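Can a robot do my dishes yet? Quick answers
Page kept by Simin Dehghan and Uzma Bugti. Last tidied in July, more or less.

So can it?
Sort of. One plate, on a clear bit of table, yes, fairly often. A whole dinner's worth while you watch TV — no.

What's hard about a plate?
Thin edge, wide, slippery glaze, weight all out on one side once you lift it. People fix the slip without thinking. Two fingers have a lot less to work with.
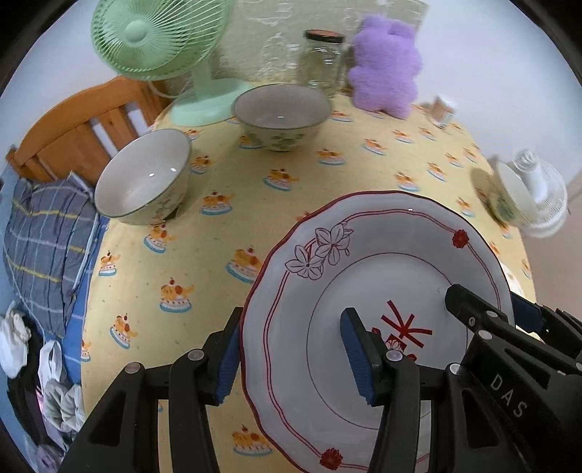
Scalloped plate in a two-finger grip, blue ridged pads.

Do you test in a proper lab kitchen?
No. Ordinary rooms, ordinary tables. Lab counters make everybody look good.

How often does it drop stuff?
Last round was 280 tries at picking up and putting down, 253 fine. The rest were mostly bad grips and re-trys, not breakages. Ardalan Fallahi keeps the log, ask him for the ugly parts.

What about stacking?

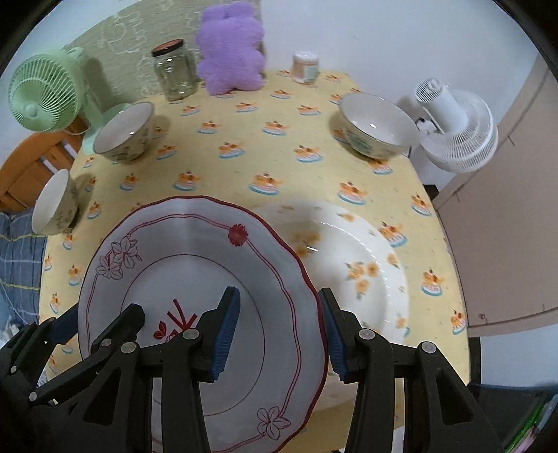 Stacking is where it slows right down. You have to lift a plate, tip it, keep it clear of whatever is next to it and then let go flat. Tilt is the big one. With the rim pinched between two pads and the plate leaning over that steeply, a flowered plate lying right beside it and bowls on the table too, there isn't much room to swing. Takes around 17 seconds on a good go. You'd take two.

Bowls?
Better than plates if upright. Tipped over is still a coin toss.

Laundry?
Folding towels, ok. Fitted sheets, no. See Hadiza Edet's page.

And shop floors?
Further along. Same part, same spot, all shift — machines like that. Mixed bins are still a pain, Postano has a seperate FAQ on those.

Should I wait before buying a dishwasher?
Buy the dishwasher.

Can I send a question?
Yes, Uzma reads them on Tuesday. Short ones get answered first.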